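Home Reviews Laundry & Linen Guides About Contact

Prendden Bath Towel, Lavender Stripe: Long-Term Review
By Floor Jacobs
Thursday, April 19, 2018

The Prendden is a mid-weight cotton bath towel sold in sets of 2. The label gives the weight as 384 grams per square meter, which puts it below hotel grade and above most gym towels. I bought one set in October and have used both towels in normal rotation, with a Nemard set of similar size for comparison.

Absorbency out of the package was poor. Water beaded on the pile until the third wash, which points to a softener finish applied at the mill. After that the towel took up water evenly across the full width, borders included. The Nemard needed only one wash to reach the same state.

Drying time is the main argument for this weight. Hung unfolded on a rail in a bathroom with no window, the Prendden was dry in 268 minutes after a 1200 rpm spin. The Nemard was still damp along the hem at that point. Folded double, neither towel dried overnight.

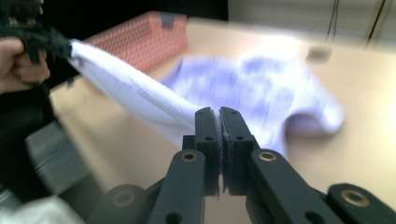
Pile retention is harder to judge than drying time. I weighed the lint from the dryer screen after each of the first wash cycles and saw it fall off quickly, then level out. Loops are the weak point on any terry towel, and a single snag can run if the ground weave is slack. A fold pinched as hard as the white-and-lavender one between the two jaws puts its load on a narrow strip of cloth, much as a tight clothespin does, so I checked the clip marks on my own set after every line drying. They brushed out by hand. I found one pulled loop near a corner, trimmed it flush, and it has not spread.

Color has held at 105°F with a plain powder detergent. The hems are double-stitched and still lie flat. Shrinkage was greater in length than in width, enough that the hanging loop now sits slightly off center — a cosmetic fault, but a visible one on a hook.

The care leaflet is printed in very small type and contradicts the sewn label on tumble drying. I followed the label (low heat) without trouble.

Fragkou sells what looks like the same towel with a plain border under item number 1545. I have not washed one. For a bathroom with slow ventilation I would buy the Prendden again, and wash it three times before first use.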